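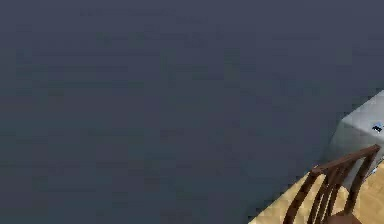
**Why does the module use a simulator before any work on the real robot?**
Mistakes in a simulator cost only time. A faulty controller can be run, stopped and corrected many times in one afternoon, and every group can work at once.

## Module 804: Household Robotics, Handout 4

### Purpose of the session

Students will load the furnished room in Sono, place a viewpoint within it and record a short set of trial runs. The results form the first part of the project report.

### Before the session

- Install the Porelcombe room files in the shared project folder.
- Read the Rashidi notes on coordinate frames, sections 1 to 3.
- Agree within the group who will keep the run log.

### Procedure

1. Open the room and check that the floor and the chair have loaded.
2. Set the viewpoint by typing its position and angles. Do not drag it with the mouse, as the values are then not written to the log.
3. Run the supplied controller for 2,000 steps and save the output.
4. Change one setting only and repeat. Each group should complete 15 runs.

Rendered views are to be saved at the default quality. Furniture must stay where it is placed in the original file, so that results can be compared between groups.

### Assessment

The run log and a one-page summary are due by 4 p.m. on Thursday. Marks are given for clear records and for a sound account of any failed run. Groups that wish to use the Grundeck arm later in the term must have passed this part.

Questions on installation should be sent to the module office.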